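Project report, Mar 2, 2022
Su-chen Cheung, Shu-fen Yu, Lambros Theodorakopoulos
Advisor: Oi-ling Chien

# Evaluation of the Skavlow two-arm bench kit for tabletop manipulation

## 1. Purpose

The department asked us to decide whether the Skavlow kit is suitable for the second-year manipulation lab. The kit is sold by Brultura as a set of two arms, table clamps, cabling and control software. We looked at setup, teaching of motions, and the gripper options. Payload and long-term wear were outside the scope.

## 2. Setup

Both arms mount at the table edge. The vendor manual (89 pages) covers the mounts well but gives little on cable routing. On our first attempt the cable of one arm limited wrist rotation, and we had to reroute it with more slack before the joint reached its full range. Assembly took two students one afternoon, including a firmware update that the manual does not mention.

Software installation was done on a lab PC by Shu-fen Yu. The arms were detected at once after the port permissions were set.

## 3. Grippers

Two finger types were compared. The first is a rigid parallel jaw. The second is a fin-ray finger, a ribbed structure that bends around the object when pressed against it. Fin-ray fingers are fixed to a base block and can be changed without removing the gripper housing.

The test table was kept cluttered on purpose, with toy vegetables, a dish rack, blocks and tools left in reach, so that motions had to be planned around objects as they would be in a shared lab.

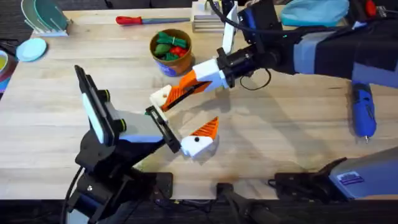
*Figure 1. Black parallel-jaw gripper (left arm) and orange-and-white fin-ray finger (right arm) near the table center. A second fin-ray finger rests on the table.*

The rigid jaw was better on tools with a straight shaft, such as the screwdriver. The fin-ray finger was better on soft and rounded items. Thin rods were the hardest case for it – the ribs give way before enough force builds up at the contact point, and the rod turns.

## 4. Trials

Each trial was a single pick and place, started from the same rest pose. We ran 60 trials per finger type with 8 objects. A trial was stopped by hand if the arms came close to contact, because the collision check in the supplied software covers each arm separately. This is the main weakness of the product for our use. Tzu-hsuan Lai wrote a short script that blocks the shared zone for one arm while the other is in it, and we used it in all later sessions.

The log holds 1,912 entries, counting pose corrections and manual stops.

## 5. Recommendation

We recommend the kit for the lab on two conditions: the zone script is installed on every station, and spare fin-ray fingers are ordered with the arms. The price quote from December has expired and must be renewed before any order is placed.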